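Welcombe Evening Programme
Household Textiles, Unit 5: Towels
Handout to accompany the session. Tutor: Hryhorii Kuzmenko

Please read before the practical. Those who missed Unit 4 (Bed Linen) will find the fitted sheet notes in the shared folder, along with my apologies for the fitted sheet.

5.1 What a towel is made of

Terry cloth is an ordinary woven ground with extra yarn standing up out of it in loops. The loops are the part that does the work. They give the cloth far more surface than a flat weave of the same size, and water gets into them and between them.

Towelling is sold by weight, in grams per square metre, usually shortened to gsm. A higher figure means a thicker towel and a longer wait at the airing cupboard. People buy the heaviest they can find and then complain in February that nothing in the house will dry. Both halves of this behaviour are traditional.

Terms you will need for the worksheet:

Pile - the loops, taken together.
Ground - the weave that holds them.
Selvedge - the long edge as it comes off the loom, usually turned over and stitched.
Header - the flat strip near each short end, where the loops stop. It shrinks at a different rate from everything around it, so elderly towels go frilly there.
Velour - terry with the loops sheared off on one side. Pleasant to stroke, slower to dry you.

5.2 Washing

Wash new towels before first use, separately, and don't be alarmed by the fluff. Strong colours should go in by themselves two or three times. I own a set of vests that can explain why.

Go easy on fabric softener. It leaves a coating on the loops, and a coated loop takes up water less willingly. If a towel seems to push the water round your back instead of collecting it, run it through once with no softener and half the usual detergent.

A pulled loop should be snipped level with its neighbours. Do not tug it. The ground weave is what holds the cloth together, and a snipped loop does it no harm.

5.3 Finding the edge

This is where most of the evening goes. A towel out of the basket has no obvious front, back or top, and the beginner's instinct is to seize the middle and hope. What you want is one corner. From there, run finger and thumb along the hem until you reach the next corner, letting the rest hang, and give it a shake. The weight of the cloth will take out a good deal of the twist.

Hems are easier to follow by touch than by eye, being flatter and firmer than the pile. On a pale towel the stitching may show up slightly darker, and you should take all the help you can get.

Pink terry, bunched and twisted, then with the hem line running straight down:

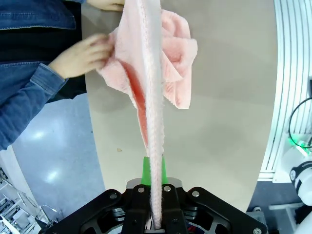
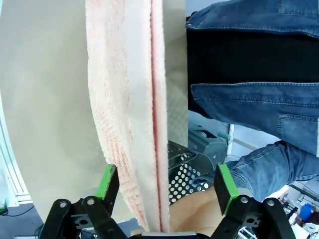 5.4 Folding

We use thirds. Lay the towel flat, bring one long side in by a third, bring the other over it, then fold end to end and end to end again. The folded edge faces out of the cupboard. Halves will also do, and couples have stayed together while disagreeing on the point, but the stack on our shelf is in thirds and will be inspected.

Smooth each fold with the flat of the hand before making the next. Pressing harder at the end does not get rid of a crease you folded in at the start.

5.5 For next time

Complete worksheet 36. Bring one bath towel and one hand towel, clean, from different sets if possible. Further reading is in the Clasent binder, page 277 onwards; the chapter on napkins can be skipped unless you are that sort of household.

The practical is in the same room. Start without me if the Drisport bus is late.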